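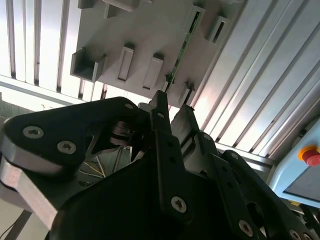 創作・オリジナルキャラクター相談 > 世界観と設定 > 育成サイトでの登録

自分の創作世界のキャラをGinowに登録するとき、種族と設定はどこまでサイト側に合わせるべきですか

投稿者:うすぐもり
2019年9月19日

Ginowを始めて半年ほどになります。これまではサイト内で生まれた子だけを育てていましたが、昔から作っている自分の創作世界(Rochaという名前です)のキャラを一人、Ginow版として登録したいと思っています。

元のキャラは人間に近い姿の種族で、角と長い尾があり、海沿いの町で灯台の管理をしている設定です。Ginowには人間型の種族がないので、一番近そうなFlasuraにするつもりでした。角と尾はそのまま残せるし、色の指定も細かくできるからです。

ところがFlasuraの公式設定を読み返したところ、次の点で元のキャラと合わないことに気づきました。

まず、Flasuraは内陸の高地で暮らす種族で、塩水が苦手だと書いてあります。うちの子は海の近くから動いたことがなく、話の半分は海で起こります。

次に寿命です。Flasuraは100年で一度眠りにつき、目を覚ますと前の記憶が薄れているそうです。元のキャラは昔の約束を覚えていることが話の中心なので、忘れられると困ります。

それから、Rochaには魔法がありません。Ginowは魔法があるのが当たり前の世界で、登録のときに属性を必ず選ばされます。

今考えている案は二つです。一つは見た目だけFlasuraを借りて、プロフィール欄に「設定はすべて自分の世界のものです」と書いておく方法。もう一つは、Ginowの世界に生まれていたらどうなっていたかを一から考えて、別人に近い形で作り直す方法です。

前者は手間がかかりませんが、交流掲示板で他の方のキャラと絡むときに迷惑をかけそうです。後者は面白そうですが、書いているうちに元のキャラではなくなってしまう気がします。

またプロフィール欄は3000字までなので、元の設定を全部載せることはできません。今ある設定は、年表を抜いてもその倍はあります。

種族はあとから変更できますが、変更券が高く、手持ちは1枚しかありません。できれば最初に決めてから登録したいです。

似たようなことをした方がいたら、どうやって折り合いをつけたか教えてください。規約の上で問題があるかどうかも知りたいです。

追記:属性は「なし」が選べないことを確認しました。一番目立たないのは「土」だと思います。

投稿者:紙やすり

規約のことだけ。

自分のキャラなら外部の設定を持ち込んでも問題ありません。だめなのは他の作品のキャラをそのまま登録することと、公式種族の名前を別の意味で使うことです。「この子はFlasuraだけどFlasuraではない何か」という書き方をすると、後のほうに引っかかるかもしれません。私は前に一度、運営から文面を直すように言われました。「種族登録はFlasura、外部設定では別種族」と書き直したら通りました。

塩水が苦手というのは種族全体の傾向なので、個体差で済む話だと思います。海辺にいるFlasuraは普通に見かけます。

あとは好きにしていいんじゃないでしょうか。誰も読みませんよ、プロフィール。

投稿者:三番倉庫の鍵

同じことを6人分やりました。今はそのうち4人がGinow版として動いていて、残りの2人は登録を消しています。消した2人は、どちらも「見た目だけ借りる」ほうで作った子でした。そのあたりも含めて書きます。長くなります。

最初に、借りるだけの方法がうまくいかなかった理由です。

登録したときは満足していました。絵を描いてもらう用の見本としてはこれで十分です。ただ、Ginowには季節ごとの行事があり、行事の文章は種族ごとに違います。春の行事では、こちらのキャラが公式の故郷に里帰りする文が勝手に表示されます。元の世界では故郷が沈んでいる子だったので、毎年3月になると沈んだはずの村から手紙が届くことになりました。初年は無視しました。次の年も無視しましたが、そのうちその子のページを開かなくなり、結局消しました。

質問の方が海と記憶を大事にしているなら、同じことが起きると思います。Flasuraには眠りの行事があって、参加しなくても一覧に「眠りの準備中」と出ます。消す設定はありません。私が知る限り、要望は何度も出ていますが変わっていません。

次に、作り直すほうの話です。

「元のキャラではなくなる」という心配はよく分かります。私がやった手順を書いておきます。

最初に、元のキャラの設定を全部横に置いて、これがなくなったら別人になるというものだけを書き出しました。種族や職業や出来事は書きません。その子が何を怖がるか、何を頼まれると断れないか、嘘をつくときどうするか、という種類のことです。私の場合は一人につき四行か五行になりました。十行を超えた子は、まだ出来事が混ざっていました。

その後でGinowの種族設定を読み、書き出した行とぶつかる部分を探します。ぶつかったところは直さず、そのまま話の材料にします。

質問の方のキャラに当てはめると、昔の約束を覚えていることが中心で、種族のほうは100年で記憶が薄れるのですよね。私ならこれは避けずに使います。一度目の眠りがまだ来ていない年齢にしておけば、今の時点では何も忘れていません。約束を覚えているうちに果たさないといけない、という事情が一つ増えるだけです。元の世界の話とは別の話になりますが、約束を大事にしている人だということは変わらないと思います。

あるいは、もう眠ったあとにして、約束の内容は忘れたのに、約束をしたことだけは帳面に残っている、という形もできます。灯台の管理をしているなら日誌をつけているはずなので、そこに書いてあることにすれば無理がありません。ただこちらは雰囲気がだいぶ暗くなります。交流で使うなら前のほうが動かしやすいです。

海については上の方が書いている通り個体差で済みますが、苦手なまま海辺にいるほうが私は好きです。手袋をして作業をする、波の高い日は階段の上の部屋から下りない、というように普段の動作が決まります。動作が決まっていると、掲示板で絡むときに書くことに困りません。

場所は、公式地図の南西にClulenという港があります。説明文が二行しかなくて、灯台があるともないとも書いてありません。公式の行事でもほとんど使われないので、自分の設定を置くのに向いています。すでに何人かがパン屋や船着き場を置いていますが、先に掲示板のClulenのスレッドで一言書けば、断られることはまずないはずです。

魔法は、私も元の世界にないので毎回悩みます。属性は登録上の項目でしかなく、使えると書かなければ使えないことにできます。「土」が目立たないというのは同感です。「風」は行事で勝手に飛ばされるのでやめたほうがいいです。

3000字の件ですが、全部載せないほうがいいです。私は今、次のように分けています。

プロフィール欄の最初に、交流で必要なことだけを書きます。呼び方、話し方、普段いる場所、してほしくないこと。600字までにしています。

その下に、Ginow版としての経歴を書きます。元の世界の地名や用語は一つも入れません。入れると説明が必要になり、説明を入れるとまた別の用語が出てきます。

最後に一行、「外部の創作世界にも同じキャラがいます。設定は異なります」と書いて、置き場所への案内をつけます。元の設定は自分の置き場所に全部あるので、読みたい人はそちらで読めます。字数の心配もありません。

消した2人についてもう少し書くと、片方は後で作り直そうとして、種族の変更券がもったいないので同じ種族のまま経歴だけを書き換えました。これは駄目でした。見た目を先に決めてしまっていたので、経歴が全部言い訳のようになりました。変更券が1枚しかないなら、登録する前に四、五行の書き出しだけでもやっておくのを勧めます。紙に書くだけなので何も減りません。

種族もFlasuraに決めてしまう前に、ほかを一通り見たほうがいいと思います。角と尾だけなら後からつけられる部品があります。絵の見た目で選ぶより、行事の文章を読んで、その子のページに出ても嫌ではないものを選んだほうが長く続きます。行事の文章は過去の分が書庫に全部残っています。

投稿者:うすぐもり

お二人ともありがとうございます。

行事の文章のことはまったく知りませんでした。書庫を見てきましたが、眠りの行事はたしかに毎年あります。一覧に表示が出るのも、友人のページで見覚えがありました。

書き出しを試してみたところ、最初は十四行になりました。出来事を抜いたら五行になり、そのうち一行は「約束」のことではなく、道具を人に貸せないことでした。これは本編で一度しか書いていないので意外でした。

種族はFlasuraのままで、眠りの前の年齢にするつもりです。Clulenのスレッドにはこれから書き込みます。文面の件も、紙やすりさんの書き方をそのまま使わせてもらいます。

一つだけ追加で聞きたいのですが、外部の設定が変わったとき、Ginow版も直していますか。Rochaのほうはまだ書いている途中で、家族の人数が変わるかもしれません。

投稿者:三番倉庫の鍵

直していません。別の話として扱っているので、片方で兄が増えても、もう片方は一人っ子のままです。

ただし名前の表記だけは揃えています。検索で来た人が混乱するのと、絵を頼むときに間違えられたことがあるためです。家族の人数が決まっていないなら、Ginow版では家族のことを書かずに空けておけばいいと思います。経歴の欄は空白でも登録できます。

投稿者:紙やすり

家族欄は後から足せますが、一度「公開」にすると非公開に戻せません。下書きのまま置いておくのがいいです。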